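# The second pair of hands

Ismael Leite built his first gripper for a robot he didn't own yet. He still doesn't own it. What he has is a corner of the Talis workshop, a shared space behind a tile importer on Sorkmont Road, and a plan that starts with the hands and works back toward the arms.

"Most people buy the arm first," he says. "Then they've spent the money and they still don't know what they want it to do."

Leite, a former bicycle mechanic, wants it to tidy a kitchen bench. He calls the project Unum, after the coin he keeps on his keyring, and has been working on it since October, mostly in the evenings when the laser cutter is booked by someone else and the place is quieter.

The idea is borrowed from university labs, where hand-held grippers have become a common way to teach a machine. A person holds one in each hand and does the job. The movements are recorded and used to train a program, which is then meant to drive the same sort of gripper on the end of a robot arm. For a hobbyist the appeal is the price. Leite had set aside $300 for the first stage and went over it by $41, most of that on bearings he ordered in the wrong size.

The printed parts were the slow bit. His first jaws flexed so much that they would hold a pencil but let go of a jar lid. The second set was thicker and cracked along the layers. The third, printed on their side in a tougher filament, have lasted through the summer, although he keeps spares in an ice cream container under the bench.

The trigger caused more grief. It was too stiff to squeeze for long, and after an evening's practice he couldn't do up his shirt buttons. Swapping the return spring for one out of an old brake lever fixed that. He also moved the cable exit to keep it away from his wrist, which meant reprinting the handle and rewiring the plug.

He is less proud of the software. Much of it was patched together from public code, and it used to lose track of time between the left hand and the right, so that a recording played back with one gripper lagging. He spent five weeks on that fault before finding it in a setting he had changed himself and forgotten.

Each session is now kept to a single small job. He does it again and again, starting from a slightly different spot each time, and throws out any run where he fumbles or stops to think. Sponges are good to learn on, he says, because they forgive a bad grip. Cutlery is still a long way off. 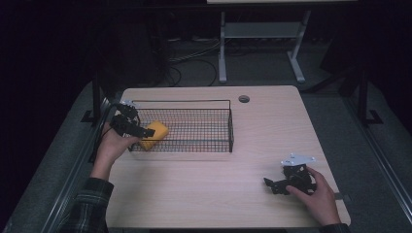
Other members have opinions, which is how a shared workshop goes. Tabrizi thinks the whole approach is back to front, and said so at the last open night - a cheap second-hand arm with a joystick would have been moving things by now, and a gripper that works in a person's hand may not work once there's no wrist behind it. The human, in Tabrizi's view, is quietly doing half the engineering.

Leite doesn't disagree with the last part. He has noticed that he tilts his hands to make up for jaws that don't quite meet, and he has started a notebook of these habits so he can design some of them out. The next version will have softer pads and a shorter reach.

The arms will have to wait until he has saved for a pair, or talked the workshop into sharing the cost. Until then he is in most evenings. Members who want to try the grippers are welcome to, provided they sign the sheet by the door and put the spare jaws back in the tub.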